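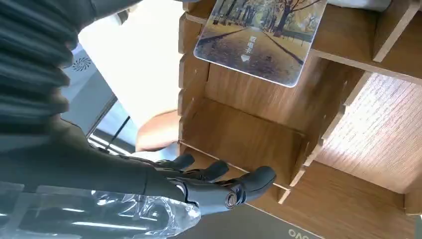
Sexta-feira

Acordei às seis e dez com o barulho da recolha do lixo e já não voltei a adormecer. Fiz café, comi uma torta de maçã que sobrou de ontem e sentei-me à mesa da cozinha com a caixa das cartas da tia Alzira. Tinha prometido à minha irmã que isto ficava despachado em março, e março vai a mais de meio.

A caixa pesa mais do que parece. Está tudo misturado: cartas, recibos da água, postais de Natal, receitas de jornal, bulas de medicamentos. A tia guardava tudo na mesma gaveta e, quando a gaveta deixava de fechar, passava o conteúdo para uma caixa de sapatos e recomeçava. Esta é a segunda caixa. A primeira levou-me quase o inverno inteiro, mas eu na altura lia cada papel do princípio ao fim e agora já não faço isso. Agora vejo a letra, vejo a data se a houver, e ponho no monte certo.

Os montes são estes: cartas da família, cartas de fora, contas, receitas, e um último a que chamo "perguntar à mãe". O último é o que cresce mais.

Até às nove só abri correspondência do tio Horácio, do tempo em que ele esteve embarcado. Escrevia pouco e sempre o mesmo. Que estava bem, que o mar estava assim ou assado, que mandasse dizer se o dinheiro tinha chegado. Numa delas pede meias. Na seguinte agradece as meias e diz que estão apertadas. Entre uma e outra passaram quatro meses. A tia deve ter respondido, mas as respostas dela não as temos, ficaram pelo caminho ou ele não as guardou. Faz impressão ler só um lado.

Saí às nove e meia para ir ao banco e à farmácia. No banco esperei muito. Estava uma senhora a tentar levantar um vale e o funcionário foi três vezes lá dentro. Li o folheto do crédito à habitação duas vezes e continuo sem perceber a tabela. Na farmácia não tinham as gotas da mãe, chegam na segunda de manhã. Comprei pensos e uma escova de dentes.

No regresso passei pela papelaria para comprar envelopes grandes. Queria daqueles de papel pardo, com fecho de cordel, que a biblioteca usa. Já não vendem. O senhor mostrou-me umas bolsas de plástico transparente, que são más para papel velho, segundo me disse a Buppha Wannasri. Foi ela quem me ensinou o pouco que sei disto, no curso de restauro do ano passado, quando estive em Bravstead. Dizia sempre para tirar primeiro os agrafos e os clipes, antes de pensar em arrumar, por causa da ferrugem. Trouxe doze envelopes normais e hei de os deixar abertos.

Almocei sopa e arroz de tomate. Telefonou a minha irmã a meio do almoço, como faz sempre. Quer saber se já apareceu a escritura do terreno de baixo. Não apareceu. Disse-lhe que talvez esteja com os papéis do notário, na casa da mãe, e ela respondeu que já lá procurou. Procurou na escrivaninha. No armário do corredor não mexeu, porque tem de se tirar a tábua de engomar e as malas. Fiquei eu de lá ir no domingo. Depois falou-me do carro, que está outra vez com a luz do óleo acesa, e do mais novo, que quer desistir do judo. Eu acho que o devia deixar desistir. Não lhe disse.

À tarde tirei agrafos. É um trabalho que não se vê. Uso uma faca de manteiga sem serrilha e um bocado de cartolina por baixo, para não rasgar. Ao fim de uma hora tinha um pires com agrafos e clipes e os dedos cor de laranja. Alguns deixaram a marca no papel e essa já não sai. Num recibo de 2,336 escudos (a tia escrevia assim os números, com vírgula, nunca percebi porquê) o clipe tinha comido o canto inteiro, e lá se foi o nome da loja. Pela data deve ter sido o fogão.

Por volta das quatro encontrei uma coisa de que não estava à espera. Era um caderno fino, de capa azul, sem nome, metido dentro de um envelope da companhia da luz. Pensei que fossem contas da mercearia. São apontamentos sobre o tempo. Cada dia tem uma linha: chuva, chuva miúda, sol fraco, geada, vento do lado da serra. Aqui e ali há uma palavra a mais. "Geada. Morreu o limoeiro." "Sol. Veio o Horácio." "Chuva. Não fui." Não diz aonde é que não foi.

São vinte e nove páginas escritas e o resto em branco. Acaba num dia de trovoada e não explica por que acabou. A letra é da tia, mas mais direita do que nas cartas que ela mandava à minha mãe, como se aqui não tivesse pressa. Li tudo sentada no chão, porque foi no chão que o abri, e quando me levantei tinha a perna dormente.

Lembro-me do limoeiro, ou lembro-me de me falarem dele, já não sei. Havia um toco junto ao tanque onde nos sentávamos a comer pão com marmelada. A avó ralhava por causa das formigas. Se o toco era do limoeiro, então a geada foi antes de eu nascer, e o caderno é mais antigo do que eu pensava. Vai para o monte de perguntar à mãe, mas levo-o eu em mão, não o misturo com o resto.

Telefonei-lhe às cinco. Estava a ver o programa dela e respondeu-me com metade da cabeça. Disse que sim, que a Alzira escrevia o tempo, que o pai delas também escrevia, e que os cadernos do pai foram todos para o lume no ano em que se pintou a casa. Disse isto sem pena nenhuma. Perguntei-lhe aonde é que a tia podia não ter ido num dia de chuva e ela respondeu que num dia de chuva não se ia a lado nenhum. Depois quis saber das gotas.

Passei a limpo as primeiras páginas do caderno, para não ter de o abrir tantas vezes. A lombada está fraca e a linha soltou-se numa das pontas. Escrevo como ela escreveu, com os erros. Há uma palavra que aparece muitas vezes e que não consigo ler, parece "melada" ou "molada", talvez seja um nome para o nevoeiro baixo. O vizinho do rés do chão é de uma aldeia perto e pode saber. Amanhã bato-lhe à porta, se não for muito cedo.

Ainda tentei separar as receitas de jornal. Metade não vale a pena guardar, são pudins de pacote. Fiquei com a das filhós, que tem apontado à margem "menos aguardente", e com uma de coelho que nunca vi ninguém fazer lá em casa. Deitei fora as bulas. Hesitei com os calendários de bolso e acabei por guardar 2, os que têm dias marcados com uma cruz.

Jantei tarde, ovos mexidos e o resto do arroz. Lavei a loiça. A torneira da cozinha continua a pingar se não a apertar com força, tenho de comprar o vedante e esqueço-me sempre quando estou na rua. Fica aqui escrito: vedante, cordel, lâmpada para o corredor, gotas na segunda.

Antes de me deitar fui à janela. Céu limpo, frio, vento nenhum. Pus isso numa folha à parte, com a data, por baixo do que copiei da tia. Não sei se amanhã faço outra linha. O caderno ficou em cima da cómoda, dentro de um dos envelopes novos, aberto.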